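공연장 음향을 믿지 않는 사람과 보낸 오후

로제르 그레월(Rosaire Grewal)은 공연장 이야기를 할 때 무대보다 천장을 먼저 꺼낸다. 우르홀름(Urholm)의 다목적 홀 트레로두라(Trerodura)에서 조정 엔지니어로 일하다 지금은 순회공연 팀의 음향을 맡고 있는 그는, 내가 인터뷰를 청했을 때 답장에 한 줄만 적어 보냈다. "좋은 얘기만 쓸 거면 다른 사람을 찾으세요."

나도 좋은 얘기만 쓸 생각은 없었다. 트레로두라는 9월에 재개관을 앞두고 있고, 홍보물에는 '어느 자리에서나 똑같은 감동'이라는 문구가 크게 박혀 있다. 공연장을 웬만큼 다녀 본 사람이라면 그 문구에서 한 번쯤 멈칫할 것이다. 나는 그 홀의 2층 뒤쪽에서 현악 사중주를 들은 적이 있는데, 첼로가 옆 건물에서 연주하는 줄 알았다.

그레월에게 그 얘기를 했더니 웃지 않았다. "첼로가 들렸으면 운이 좋은 편이었네요. 그 자리에서는 비올라가 통째로 없어지는 날도 있었어요."

## 농구장과 사중주 사이

트레로두라는 처음부터 음악만 하려고 지은 건물이 아니다. 실내 경기도 열리고 박람회도 열리고, 겨울에는 지역 학교 졸업식도 한다. 그레월은 바로 그 점이 문제의 절반이라고 본다.

"다목적이라는 말이 듣기에는 참 후하죠. 뭐든 된다는 뜻이니까. 그런데 농구 경기에 좋은 방은 관중 소리가 잘 튀는 방이에요. 사람들이 흥분해야 하니까요. 사중주에 좋은 방은 그것과 아주 다릅니다. 록 밴드한테 좋은 방은 또 다르고요. 한 방이 셋을 다 잘한다고 하면 저는 일단 언제 측정했는지부터 물어봐요. 의자를 깔고 쟀는지, 빈 바닥에서 쟀는지."

이번 보수의 핵심은 렁(Lương)이라는 설계사무소가 맡은 가동식 반사판이다. 천장에 매달린 판의 각도를 공연에 따라 바꾸고, 그 설정을 클러스테로(Clustero)라는 제어 프로그램에 저장해 둔다고 한다. 운영진의 설명대로라면 버튼 하나로 체육관이 실내악 홀이 된다.

그레월은 '버튼 하나'라는 대목에서 물컵을 내려놓았다.

"판을 움직이는 건 좋아요. 저도 찬성했고요. 다만 저장된 설정이라는 건 어떤 날의 방을 저장한 거예요. 그날의 습도, 그날의 좌석 배치, 그날 뒤쪽 커튼이 쳐져 있었는지. 제가 있을 때도 설정이 이미 40개나 있었습니다. 이름이 '합창 최종', '합창 진짜 최종', 이런 식이에요. 새 직원이 와서 뭘 고르겠어요? 맨 위에 있는 걸 고르죠."

그럼 그 설정 가운데 실제로 쓴 건 몇 개였느냐고 물었다.

"둘요. 큰 소리 나는 공연용 하나, 작은 소리 나는 공연용 하나. 나머지는 귀로 했어요."

나는 이 대답을 그대로 믿어야 할지 조금 망설였다. 음향 엔지니어들은 대개 자기 귀를 기계보다 높이 친다. 자기 일이 걸린 문제이니 그럴 만도 하다. 그래서 귀도 틀리지 않느냐고 되물었다.

"당연히 틀리죠. 밤 열한 시까지 리허설을 하고 나면 제 귀는 고음을 못 믿어요. 그럴 땐 측정기를 봅니다. 제가 싫어하는 건 측정기가 아니고, 측정기를 한 번 보고 나서 보도자료를 쓰는 사람들이에요."

## 표는 누가 비싸게 사나

이야기는 자연스럽게 좌석 값으로 넘어갔다. 재개관 시즌의 좌석 등급은 전보다 잘게 나뉘었고, 가장 비싼 구역은 무대 바로 앞이다. 그레월은 이걸 두고 "눈으로 매긴 값"이라고 했다.

"앞줄은 가수 얼굴이 보이는 자리예요. 그 값을 받는 건 괜찮습니다. 그런데 소리로 치면 대부분의 공연에서 앞줄은 손해예요. 메인 스피커는 머리 위로 지나가고, 들리는 건 드럼 원음하고 보조 스피커 소리입니다. 제 돈을 내고 간다면 조정석 바로 앞에 앉겠어요. 엔지니어가 자기한테 좋게 들리도록 맞추니까요."

그렇다면 '어느 자리에서나 똑같은'이라는 문구는 거짓말인가. 그는 단어를 고르느라 한참 창밖을 봤다.

"거짓말이라고는 안 하겠어요. 소원이라고 하죠. 예전에 객석을 돌면서 레벨을 재 보면, 제일 좋은 줄하고 발코니 밑 줄의 차이가 관객도 바로 알아챌 정도였어요. 이번에 발코니 밑에 작은 스피커를 더 넣었다고 들었는데, 그건 잘한 일입니다. 스피커에 딜레이만 제대로 걸면요. 안 걸면 노래가 두 번 들려요."

관객 쪽의 반응도 궁금했다. 운영진은 보수 전 설문에서 만족도가 58퍼센트였다고 밝혔고, 이 숫자를 보수가 필요했다는 근거로 쓴다. 그런데 내가 받아 본 설문지에는 음향만 따로 묻는 문항이 없었다. 주차, 화장실 줄, 음료 값까지 한데 묶은 만족도였다. 그레월에게 설문지를 보여 주자 그는 뒷장까지 넘겨 보고 돌려주었다.

"저라면 화장실부터 고쳤겠네요."
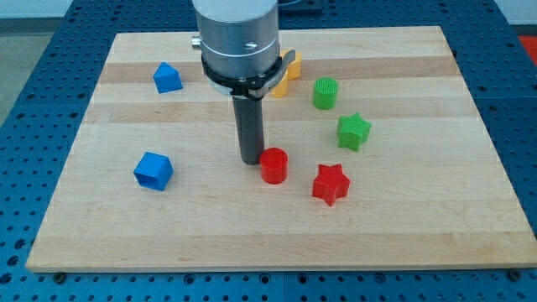 ## 조용한 곡을 부를 수 있는가

그레월이 공연장을 판단하는 기준은 의외로 단순하다. 가장 조용한 곡에서 무슨 일이 생기느냐는 것이다. 나이 든 포크 가수가 기타 하나로 부르는 노래, 가사가 거의 말에 가까운 노래. 그런 곡에서 환기 장치 소리가 들리면 그 홀은 아직 준비가 덜 된 것이라고 그는 말한다.

"시끄러운 공연은 웬만하면 넘어가요. 관객도 소리를 지르고 있으니까. 조용한 곡은 숨을 데가 없죠. 트레로두라에서 제일 힘들었던 밤도 그런 공연이었어요. 가수가 노래를 멈추고 객석에 물었습니다. 저 소리가 냉장고냐고. 사람들이 웃었고, 저는 안 웃었어요. 매점 제빙기였거든요."

그날 제빙기는 어떻게 됐을까.

"코드를 뽑았어요. 쉬는 시간에 미지근한 콜라를 팔았고, 항의가 좀 들어왔죠."

이번 공사에서 매점은 로비 반대편으로 옮겨졌다. 도면에서 확인한 부분이라 이것만큼은 나도 의심하지 않는다. 환기 장치는 사정이 다르다. 교체했다는 설명은 있는데, 공연 중에 어느 세기로 돌릴 것인지는 문의를 하고도 답을 받지 못했다. 객석이 가득 찬 여름밤에 환기를 약하게 틀면 사람들이 부채질을 시작한다. 그레월은 프로그램북 수백 권이 한꺼번에 펄럭이는 소리가 팬 소리보다 나쁘다고 했다.

렁 사무소가 공개한 설명 자료에는 잔향 시간 그래프가 여러 장 실려 있다. 곡선은 매끈하고 예쁘다. 그레월은 그중 한 장을 손가락으로 짚으면서 저음 쪽이 잘려 있다고 지적했다. 자료를 만든 쪽이 일부러 뺐다고 보느냐고 묻자 고개를 저었다.

"저음은 재기도 어렵고 고치기도 비싸요. 그래서 다들 그래프를 중음부터 그립니다. 나쁜 마음이 있어서 그런다기보다 버릇이죠. 그런데 체육관 같은 방에서 관객이 제일 먼저 불평하는 게 저음이에요. '웅웅거린다'고 하잖아요. 그 웅웅이 이 그래프에는 없어요."

나는 이 지적을 운영진에 전했다. 돌아온 답은 "종합적인 음향 환경이 크게 개선되었다"는 문장이었다. 무엇과 비교해서, 어느 대역에서, 누가 쟀는지는 적혀 있지 않았다.

## 그래도 갈 거냐는 질문

대화가 길어져서 카페 직원이 의자를 올리기 시작했을 때, 나는 첫 공연에 갈 거냐고 물었다. 그는 이미 표를 샀다고 했다. 두 장을, 그것도 발코니 밑으로.

"제일 나쁜 자리에서 들어야 알죠. 앞에서 듣고 좋다고 하는 건 쉬워요."

일행은 누구냐고 물으니 여동생이라고 했다. 음향에는 관심이 없고, 노래 가사를 다 외우는 사람이라고. 그레월은 동생이 공연 중에 "뭐라고 했어?" 하고 자기 쪽으로 몸을 기울이는 횟수를 속으로 세어 볼 작정이란다. 그보다 나은 측정법을 아직 못 봤다는 게 그의 주장인데, 표본이 한 사람이라는 점은 짚어 두어야겠다. 그에게도 그렇게 말했다.

"홍보물보다는 한 사람 많네요."

그는 외투를 입으면서 내 녹음기를 가리켰고, 냉장고 옆자리에서 녹음했으니 받아 적을 때 고생 좀 할 거라고 했다. 집에 와서 틀어 보니 그의 말 밑으로 낮은 웅웅 소리가 처음부터 끝까지 깔려 있었다. 두 군데는 끝내 알아듣지 못해 이 글에서 뺐다.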